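Subject: Re: Readiness of machines for resident room chores
To: Household and Workshop Automation discussion list
From: Randi Ljungberg, Namholm Housing Services
Reply-To: list

Dear members,

Thank you to the members who responded to the request from Betdale. I am answering on the list because several of the points have been put to our office separately during July, and it seems better to give one reply that everyone can consult. The request is quoted here in part for those who joined after it was sent.

> Our board has asked for a short statement on whether machines can
> be expected to take over any of the routine work in our residences
> within the next budget period. By routine work we mean the carrying
> of linen, the emptying of bins, the clearing of tables, the loading
> of dishwashers and the return of items to the storerooms.
>
> We have been shown recordings in which all of these appear to be
> done well. The board would like to know how far such recordings can
> be relied upon. We would also like to know whether the building
> itself needs to be changed first, and whether results obtained in
> simulation should be given any weight at all when a purchase is
> being considered.
>
> We run 25 residences. Most were not built with wheeled equipment in
> mind, and we have no money for new doors.
>
> Facilities office, Betdale

Namholm has been reviewing this question for its own properties and for the workshop at Midtbø. The views that follow are those of our office. They do not bind the other members of the list, and some of them will be disputed by people who know the machinery better than we do.

On the general question, our position is that no machine we have reviewed is ready to be given a full round of household chores without a person close by. Some are ready to be given parts of a round. The difference matters a good deal for staffing, and we would advise Betdale to put it in the first paragraph of its statement to the board.

The part that has come along fastest is picking up and putting down. Given a cup, a folded towel or a carton on a clear surface at a suitable height, the better two-armed machines will usually lift it and place it where they are told. Our reviewers had expected this to be the hard part. The failures that took up most of their notes were in the steps between one pick and the next: getting through a door, turning in a short corridor, waiting for a resident to pass, and coming back to a task after being interrupted.

Recordings should be read with this in mind. A recording commonly begins with the machine already standing at the table and ends when the object is set down. We now ask every supplier for one unedited run that starts in a different room from the work. Two suppliers declined. One supplied a run in which the machine needed help at the second doorway and was candid about it, and we thought better of them for that.

On the workshop side the picture is somewhat different. At Midtbø the chores are the return of hand tools, the sorting of fasteners into bins and the moving of finished parts between benches. The floor is level, the aisles are marked and the people present have been instructed. In those conditions a machine can be useful at a slow pace. It is still unsuited to sweeping under benches or to dealing with tangled hoses, and the foreman there has asked us to state plainly that it doesn't replace the evening clean-up. We would not carry the Midtbø results over to a residence. A corridor with a laundry cart left in it is a harder place to work than a bench area where everything has a painted outline.

With regard to simulation, we do give it some weight, and we should explain how much. Our trials are prepared in a package called Fusell, which was set up for us under contract. The standard household set consists of 2,000 runs over a number of house layouts. Of these, 400 require the machine to pass from one room to another through a hinged door before the chore can begin. We asked for that portion to be reported separately, and we recommend that other members do likewise. A single success figure for the whole set hides more than it tells.

The door runs are instructive for a plain reason. The machine has to judge where the door leaf ends, where the opening begins and how much space its own arms and body need, all while it is moving. A person with a full basket does this with a hip or an elbow and gives it no thought. For a machine with two arms, each movement of the door is a task in itself, and the arms which are to do the chore afterward are the same arms that may be needed to hold the door.
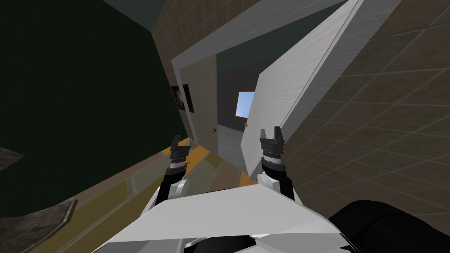
We have therefore stopped treating passage between rooms as a preliminary. In our forms it is now a chore with its own line, its own time allowance and its own pass mark. Suppliers have objected that this lowers their totals. It does, and we consider the lower totals closer to what a residence would experience.

What simulation does not settle for us is everything to do with wear and mess. Our simulated doors do not stick in damp weather. Closers are not set too strong, thresholds are not worn, and there are no coats hanging from the handle. A good result in Fusell leads us to schedule a trial in a building. A poor result leads us to postpone one. We don't use it for anything further, and we would be concerned to see a simulated figure quoted in a purchase paper without a building trial next to it. For comparison, our minimum for a building trial is 200 attempts, spread over different times of day and including the hours when meals are being served.

As to whether the building must be altered first, our advice is to measure before deciding. The following notes may be of use.

Clear width should be taken with the door open as far as it will really go, including any furniture behind it. The figure on the drawings is often more generous than the opening.

Round knobs remain a difficulty for most grippers with two fingers. Lever handles are easier. Betdale has said there are no funds for new doors, but a change of handle is a smaller matter and may already be due on grounds of access for residents.

Fire doors must not be held open to suit a machine. We have had this proposed to us twice and refused it both times. If a machine can't manage a self-closing door, then its work has to be planned within one compartment of the building.

Loose rugs should be recorded room by room. They belong to residents in many cases, and we don't think it right to ask for their removal in order that a trial may go well.

Lighting ought to be noted at the hour the work will be done. A machine that performs well at noon may do less well at 6 a.m., when much of the linen is moved.

On cost, I am not able to circulate our quotations. I can say that the price of the machine was not the largest item in any of our estimates. Supervision was. Under our present rules one trained member of staff must be within sight of the machine whenever it is working in a room used by residents. Until that rule can be relaxed, a machine which takes longer than a person to clear a table, while a person watches it, saves no labor. The board at Betdale may find this the most useful single point, and it doesn't depend on any particular make.

If the board wishes to begin somewhere, we would suggest linen return between a ground floor storeroom and the laundry, outside visiting hours, on a route with no fire door. The loads are soft, the drop-off point is fixed, and an error there can be put right without troubling a resident. Bins would be our second choice. Dishwashers we would leave alone for the present, in particular where glassware is used.

Our review form is available to members on request and may be copied. The section on doors was rewritten this month and the older version should be discarded, as the time allowances in it were too short. Members who have run trials of their own, in whatever setting, are asked to send the door results apart from the rest if their records permit. We would be glad to have results from older buildings especially, where we hold very little.

One correction to my previous message to the list: the fastener sorting trial at Midtbø was carried out with a fixed arm on a bench and not with the mobile machine. The results given were otherwise as stated.

Yours sincerely,

Randi Ljungberg
Building Operations Review
Namholm Housing Services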